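3.2 Collecting the demonstrations

All demonstrations were recorded on the two-arm station at the Delletberg site. An operator drove both arms by hand control while the Wiren logger stored joint positions, gripper opening and video from a fixed camera. We gathered 2,000 episodes across 12 tabletop tasks, using 10 operators. Each operator practiced until they could finish a task without help, and practice runs were not kept.

Objects were moved by hand between episodes so that start positions varied. Drink cans were placed both standing and lying down, because early policies trained on standing cans alone did poorly on the others. Figure 3 gives one layout from the cup and can task.
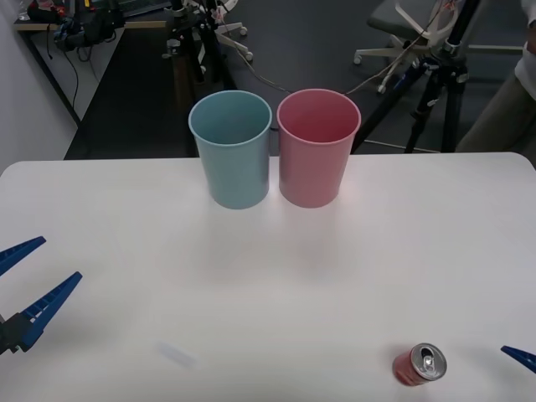

Figure 3. Cups and a red can on its side, with the grippers of both arms at the sides of the table.

After recording, we removed 346 episodes in which the logger dropped samples or the operator stopped early. The rest were used for training as described in Section 4.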